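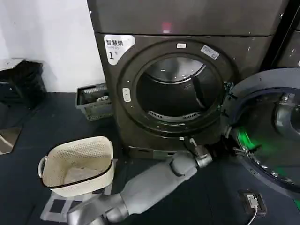
I meant to write this up in February while it was all fresh, and then coursework happened, so apologies if the order of events is a bit wobbly. Several of you asked what I've been doing with my evenings this term. The short version is laundry! The longer version is that I joined the student robotics project, the one we named Galang after a very long argument (Flamau came second and I'm still a bit sore, as it was mine), and our task for the term is getting an arm to load and unload a dryer.

I picked it because it sounded easy. I do my own washing every week with half my brain switched off, so how hard could it be? Well. A towel has no proper shape. You grab a corner and the rest of it goes wherever it fancies, and the grippers we use have two stiff metal fingers that don't feel anything at all.

Doors first, cloth later

Analyn Yap runs the sessions and she wouldn't let us near any fabric to begin with. We spent ages on doors. The dryer has a big round black door ring, and if you come at it from slightly the wrong angle the gripper slides along it and ends up poking at nothing. My first go at the approach code was 459 lines long and most of it was me panicking. Analyn read it over a cup of tea, crossed out a great chunk and said "start again from the hinge". She was right, annoyingly.

The other thing about doors is the neighbours. The machines stand close together, so an open door on one is in your way when you're working on the next. I'd planned a lovely sweeping path for the arm which went straight through where the door would be if anyone left it open. Someone always leaves it open (it's usually me).

Once we were allowed cloth we started with a single piece in the basket, just one crumpled thing at the bottom, pick it up, put it in the drum, done. I can't tell you how happy I was the first time it stayed in. I did a little dance and knocked my notebook under the table.

Shiny things are horrible

If you ever get to choose what your robot looks at, choose something matt. That glossy black ring bounces the whole room back at you, lights and all, and our vision code kept getting terribly excited about edges that were only reflections. We lost an entire evening to one pinkish blob. In the end we leaned on the label stuck to the left of the ring, which is white, flat and stays put, and worked out everything else from there. Bit of a cheat? Maybe, but it's a cheat I'm proud of.

Getting the white arm right up close to the ring without touching it is my favourite bit to watch. Everyone goes quiet.

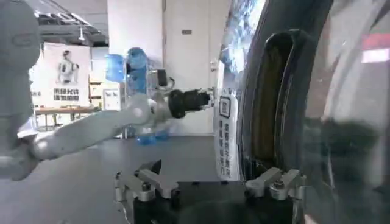 What's next

We've got the end-of-term demo, which has to run for 40 minutes with other groups wandering past and asking questions, so I'm practising talking and typing at the same time. The plan is basket to drum and back again, and if that goes well Analyn says we can try socks. I have opinions about socks.

I also owe everyone a proper post on the log viewer I've been writing, which is called Liltora and mostly works, apart from the search box. If you know why a perfectly ordinary list would scroll upwards on its own, please leave a comment, I'm getting desperate!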